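打印本页 | 用电子邮件发送

录音室里的鼓：与米蕾耶·德洛姆谈早期大乐队录音的修复

02/08/2025

米蕾耶·德洛姆（Mireille Delorme）的工作是把虫胶唱片转成数字文件，再从文件里找回鼓。她为弗拉苏拉（Flasura）唱片公司整理的加亚尔（Gaillard）舞厅乐队录音预计十二月发行，母带源自一批私人收藏的78转唱片，共273面，其中同一曲目的不同版次占了不小的比例。访谈在她的转录室进行，话题大部分围绕底鼓、军鼓刷和唱针尺寸。

谈到为什么早期录音里几乎听不到底鼓，德洛姆先区分了两个阶段。“声学录音时期，能量全部来自号筒收集的声压，底鼓一敲，刻纹头可能跳槽，录音师干脆不让它进房间，鼓手只能用木鱼、镲片边缘和小鼓框。电气录音以后情况好一些，但好得有限。话筒放在乐队前方，鼓在最后一排，前面隔着铜管和萨克斯。刻纹的低频还要受槽距限制，振幅太大，相邻的槽就会被切穿。”

加亚尔乐队的录音属于第二阶段。她认为这批唱片的困难在于录音地点变动频繁，乐队在舞厅、教堂附属礼堂和正规录音棚里都录过，封套上却只写城市名。她判断地点的主要依据是军鼓的衰减。“军鼓是一个很好的脉冲源。边击一下，后面的尾音就是房间。礼堂的尾音长，中频有一个鼓包，录音棚挂了毯子，尾音很短。把同一场次的几面放在一起，衰减曲线是重合的。有两面一直被归在同一天，我放在一起以后发现不可能是同一个房间。”

目录作者曾对此提出异议，理由是母版编号相连。德洛姆的回答是编号只说明登记顺序。“母版有时候攒一批再登记。我不反对用编号，我反对只用编号。”

转录用的是一台经过改装的直驱唱盘，转速可以连续调节。她不从标称的78转开始，先找音高参照。乐队里如果有钢琴，就以钢琴为准，没有钢琴时看单簧管的低音区。转速偏差对鼓的影响往往被忽略。“转速快了百分之二，旋律听起来只是亮一点，很多人能接受。但是鼓手的摇摆比例、镲片的密度都会给人错误的印象。过去有文章说这位鼓手喜欢把速度往前推，其中一部分是唱盘在推。”

唱针的选择占去她最多时间。同一面唱片她通常用几种针尖各转一遍，再按段落比较。旧钢针磨损的位置集中在槽壁的某个高度，换一个半径更小或更大的针尖，接触点就会移到磨损较轻的区域。她不做自动拼接，段落之间的切换点全部手工标记，尽量放在小节线之前。“放在强拍上，鼓的起音会变形。耳朵对起音非常敏感，对延音宽容得多。”

关于降噪，她的态度比较保守。连续的表面噪声与军鼓刷在频谱上高度重叠，宽带降噪算法分不清两者。“刷子在鼓皮上画圈，本来就是噪声，而且是有调制的噪声。算法看到它，判断为沙沙声，然后拿掉。拿掉以后，整首慢曲的节奏层就没有了，只剩下低音提琴。”她的做法是先处理爆裂声，用短窗口逐个修补，再用幅度很小的宽带处理，门限随段落调整。有鼓刷的段落基本不动。

弗拉苏拉的制作人玛埃利斯·朗格卢瓦（Maëlys Langlois）参加了后半段谈话。她对保留噪声的决定起初有保留意见。“我们的听众多数用耳机，表面噪声在耳机里很突出。第一批试听母带送来的时候，我要求再处理一遍。米蕾耶给了我两个版本，没有标明哪个是哪个。我选了噪声大的那个，原因是另一个版本里鼓手好像离开了房间。”

朗格卢瓦负责的是曲目编排和说明书。套装按录音时间排序，遇到同一曲目有两个版次时，两版相连收录。她解释说，这样便于比较鼓手在不同版次中的处理。“例如《冈多拉》之类的热门曲，铜管部分是写死的，两遍几乎一样。鼓在过门处每次都不同。以前的合辑只收发行版，把备用版放在最后一张，听众翻到那里已经忘了前面是什么样子。”

话题回到演奏本身。德洛姆学过六年打击乐，她指出加亚尔乐队的鼓手很少在底鼓上打满四拍，至少在可以辨认的段落里如此。“低频信息太少，我不敢说得绝对。能测到的是底鼓踏板头接触鼓皮时的高频成分，在一千赫兹以上有一个小峰。把这个峰的位置标出来，可以看到他在铜管齐奏时打一、三拍，到萨克斯独奏时变得很轻，几乎只剩脚镲。舞厅里的听众大概能感觉到底鼓，唱片上只能看图。”

记者问到是否考虑用分离软件提取鼓的声部并加以增强。德洛姆试过，结果没有用在发行版本里。训练这类软件的材料多半是现代多轨录音，镲片和底鼓的频宽完整，用在七十八转的材料上，模型会补出原来不存在的低频。“听起来很漂亮。问题在于漂亮的部分来自别的鼓手。做研究的时候，我可以用它来定位起音，位置大体可靠。作为声音，我不会拿去发行。” 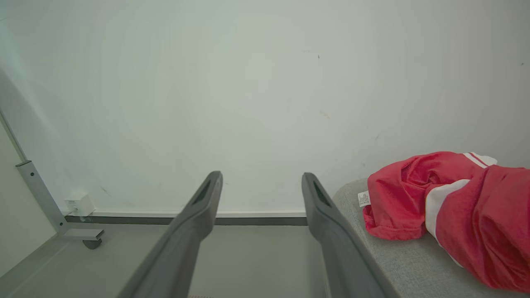

图：两根深灰色夹爪手指，近指尖处各有一道狭长凹槽

原始转录文件的保存方案也在讨论之中。目前每面唱片保留未经任何处理的双声道文件，左右槽壁分开记录，同时保存针尖规格、转速和均衡曲线。加亚尔乐队录音时各家公司的均衡没有统一标准，德洛姆坚持平直转录，均衡留到后期。“今天认为正确的曲线，过几年可能有人找到文件证明它错了。平直的文件可以重新算，带着曲线存下来的文件就要先反推，反推总有误差。”

文件副本存放在贡朗斯（Gollance）和文霍尔姆（Vunholm）两处。文霍尔姆的档案室编入的载体编号到327为止，超出曲目面数的部分是重复盘和破损盘。破损盘同样转录，有裂纹的盘每转一圈产生一次爆裂声，但槽的其余部分有时比完整的盘更干净，可以用来替换个别小节。套装中有一首慢四步的前奏就取自裂盘，军鼓刷的声音明显比另一张清楚。

对于仍未解决的问题，德洛姆提到一面没有标签的测试盘，时长不足三分钟，内容是一段长达15小节的鼓独奏，之前和之后都有乐队。音色与加亚尔乐队其他录音接近，军鼓调得略高，吊镲听上去是另一片。她没有把它归入正式曲目。朗格卢瓦主张作为附录收入，并在说明书中写明归属未定。两人谈到这里还没有达成一致，德洛姆希望先用另一种针尖再转一遍，比较军鼓的衰减之后再作决定。

打印本页 | 用电子邮件发送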